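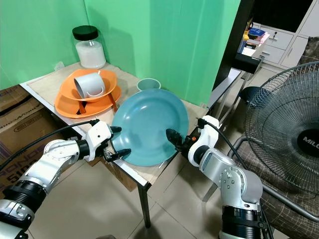 Clearing the small table without ten trips to the sink

My kitchen table is tiny. I love it, but by the end of a meal there's hardly room to put an elbow down, and for years I cleared it the way I think most people do, which was to grab whatever was nearest and walk. Then walk back. Then walk again with one spoon!

So these are the things I do now. Some came from my mum, some from a very bossy summer job in the tea room at Zomerthorpe (200 covers on a bank holiday, and the dishwasher always broken), and a couple I made up out of laziness.

Start with the big plate

The widest thing goes at the bottom, and everybody knows that, but when you're tired you start with the bowl in your hand and build on top of it, and then you've got a flat plate wobbling on a bowl. Put the bowl down. Find the plate. An orange bowl sits on its orange plate quite happily, and a mug can lie on its side in the bowl for a short journey. Turn the handle down towards the bottom of the bowl and it won't roll.

Do drink up or tip out first. I have carried a mug like that with a good inch of cold tea in it and my slippers have never recovered.

Cutlery between the plate and the bowl

This is the tea room one. Scrape the plate, lay the knives or forks flat on it and set the bowl on top with the handles poking out. The weight of the bowl holds them still (mostly!) and you can pull them out by the handles when you get to the sink, so your fingers stay out of the gravy. It's fine with two or three bits. If you try it with the whole family's cutlery the bowl will sit crooked, so do a separate handful.

I wouldn't do it with anything that has a delicate glaze, or with your gran's gold rim. Metal leaves those horrid grey lines. If you've already got them, a dab of cream cleaner on a damp cloth takes most of them off ordinary stoneware, but try it on the underneath first.

Deep plates want two hands

I've got fond of those deep wide-rimmed plates, the teal sort, for pasta and stews and pretty much everything. They look solid but the rim is slippery once there's sauce on it, and if you pick one up by one side it tips towards the middle and whatever's left slides at you. One hand either side of the rim, lift it level, and take it on its own. I'd sooner make the extra trip.

And watch your little cups. A small mint-green cup behind a big tilted plate is more or less invisible from where you're standing, and I've knocked a few over by pulling a plate back without looking. Cups first, if they're behind something.

Jars stay put till last

Anything in glass with a screw top (sugar, salt, whatever you keep out) gets pushed to a back corner before the meal and stays there till the plates have gone. Check the lid is properly done up. I mean really check, with a twist, because a lid that's only resting on looks exactly the same as one that's shut. I found that out with a full jar of caster sugar and a tiled floor, and I was still crunching on it in March.

If your sugar and salt live in the same sort of clear jar, stick a label on, even if you're sure you know. I use a strip of masking tape on the bottom and another on the lid. The pretty labels I got from Dikis were 66p each and came off the first time I wiped them down, so it's masking tape for me.

Mats under everything

A pale mat shows every splash, so I lift mine and shake it over the sink before I wipe. If you wipe a mat while it's on the table you just push the crumbs off the edge of it and on to the wood, and then they get under it, and then you've got a mat that rocks. Wipe the wood with a nearly dry cloth and let it air before the mat goes back. Mine got a nasty pale bloom once from being covered up while it was still damp.

Laying it again for one

I like to set the next place as soon as the table's clear. It takes no time and it stops the post being dumped there. For porridge or soup or a bit of leftover crumble I just do a white bowl in the middle with the cutlery side by side in front of it, fork on the left and spoon on the right, instead of either side of the bowl. It's not proper, I know! But on a narrow table it saves so much elbow room, and you can pick the lot up in one go if you change your mind and eat on the sofa.

They don't have to match either. My good spoons are gold-toned and my forks are plain silver, and I stopped minding years ago. Just keep the gold ones away from the scouring pad and dry them by hand, as they go blotchy if they're left to drip.

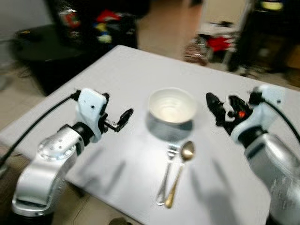 My sister-in-law thinks I've got this wrong, by the way. She says cutlery laid in front of the bowl is asking to be swept on to the floor by the first sleeve that comes along, and that the spoon at least ought to go on the right-hand side where it belongs. She also says a folded napkin under the pair stops them sliding, and I will give her that one, it does work. I've been using an old tea towel cut into squares.

She's quite wrong about leaving bowls to soak overnight though. Porridge sets like cement and then you're soaking it twice. Cold water straight in the bowl as soon as you've finished, swish, done. Hot water cooks the oats on.

For anything that has already set, I put in a spoonful of bicarb and 200 ml of warm water and leave it while I do the rest. If you eat at 8 and wash up after the news, that's long enough.

Next time I'll do the cutlery drawer, which is a disgrace at the moment, and if anyone knows how to stop those bendy plastic dividers creeping forward every time you open it, please put it in the comments. Blu Tack hasn't helped.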